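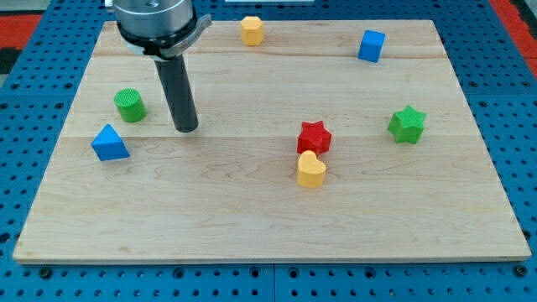

Chapter 4
Solid Shapes and Their Names

Before you begin
You should be able to name the common flat shapes, measure a length with a ruler, and tell a right angle from other angles. Students who need practice should return to the review exercises on page 39.

Key words
solid, face, edge, vertex, base, prism, cylinder, cube

A shape drawn on paper has length and width. A solid has height as well, and it takes up space. Blocks, cans, bricks and boxes are all solids, and each can be described by the surfaces that enclose it.

A flat surface of a solid is called a face. Two faces meet along an edge, and edges meet at a point called a vertex. A cube has six square faces, all of the same size, and it keeps the same form whichever face it rests on. A blue cube turned at an angle on a table may show only its top and two of its sides, but the hidden faces are still counted.

A prism has two matching bases joined by flat sides, and it takes its name from the shape of those bases. When the base is an octagon, as in the yellow eight-sided block, the solid is an octagonal prism. It has eight sides and two bases, which makes ten faces in all. A cylinder also has two matching bases, but they are circles, and the surface between them is curved. The round green block is a cylinder. A groove or pattern on the top of a block does not change the name of the solid.

The first lesson follows a method set out by Heledd Gough for the Altport schools. Students handle each block before they draw it, and they record its faces, edges and vertices in a table. Classes without a set of blocks may use the paper patterns on page 112.

4.1 Faces, Edges and Vertices

Place a block on your desk and look at it from directly above. Draw the outline that you see. Then turn the block onto another face – if it has one – and draw the outline again.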